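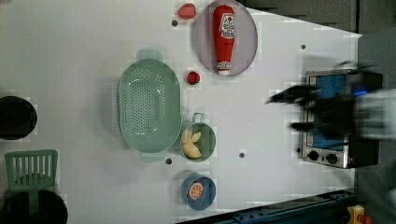

*Plate, ketchup and strawberries, with the toaster oven to the right*

From: Etelka Kocsis
To: Trilcombe allotments and kitchen list
Date: Jun 5, 2022
Subject: Re: Strawberries going soft before I can use them

Dear Géza, and hello everyone,

What a lovely long message yours was, and I'm sorry it has taken me most of the week to sit down to it. We've had my sister staying and the spare room is full of her knitting.

Géza Antal wrote:

> I have 40 plants in the long bed by the tap and they have all decided to fruit together. I pick in the evening, put them in a bowl in the fridge, and by the second morning the bottom layer has gone to mush. My wife says I should be making jam. I have never made jam. Is there a trick to keeping them, or should I give in and buy some jars? Also, does anybody still grow the old Somogyi variety? I had it years ago from a neighbour and would dearly like it back.

First of all, do try picking in the morning, once the dew has gone but before the sun gets round to your side. I know it's a nuisance if you're working! Leave the little green tops on, don't wash them until you want to eat them, and spread them out in one layer on a tray with a bit of kitchen paper underneath. A deep bowl is the worst thing for them, poor things, they squash each other. I get three good days that way, sometimes four if the weather's been dry.

As for jam, please don't be frightened of it. I use a kilo of fruit to 800 grams of sugar and the juice of two lemons, left overnight in the pan with a tea towel over the top. Next day bring it up slowly until every bit of sugar has melted, then boil it hard and start testing on a cold saucer after ten minutes. Mine never sets very firmly (my late husband called it strawberry soup) but it goes beautifully into yoghurt, and a kilo fills 6 of the small jars I save up through the year. Don't try to double it, it takes an age to come to the boil and the colour goes brown.

If you really can't face it, freeze them whole on a tray and bag them up afterwards. I was still eating last summer's in November, in crumble mostly.

I'm afraid I can't help with the Somogyi. I did have a row once, down by the old Curalon fence, but they got vine weevil and I replaced them with Hirkico, which crops well and tastes of very little. If anyone has runners to spare later in the summer, would you put me down for a few as well as Géza? I can swap for rhubarb crowns or a tray of leeks.

And Géza, I've got plenty of clean jars in the shed, so don't buy any. Just knock.

With love to you both,
Etelka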